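The Green Shirt
by Nanna Zoëga

When my brother left for Lerkdale, he took one suitcase and forgot the iron. My mother put the rest of his clothes in a box, and the box stayed with me in Cetville for 2 years.

I opened it in April, in the evening, because he had called. He was coming home on the early bus. He did not say for how long, and I did not ask.

"Do you still have my things?" he said.

"Of course," I said, although I was not sure what the mice had left.

The mice had left everything. There were trousers with paint on the knees, a sweater from Mrs. Agbenyega next door, and 5 shirts. I washed them all. The machine needs 60 minutes, and during this time I sat on the stairs and listened to it, as we did when we were children and the machine was new.

Our mother folded in a special way – first the sleeves, then the sides, then one time over the middle. She did it on the table after supper, and we were not allowed to put our cups there. 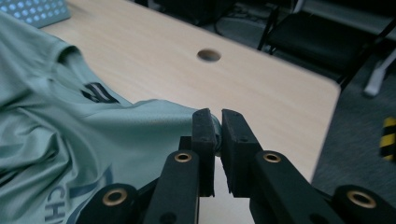
Page 2

I left the green one for last. It was the shirt he wore on the day of the quarrel, and I remembered it darker. I spread it out with the neck away from me and smoothed it with my hand. The cloth was so thin now.

Sleeves, sides, middle. I made it wrong and began again.

At six in the morning I heard the bus stop at the corner. I put the kettle on and went down to open the door.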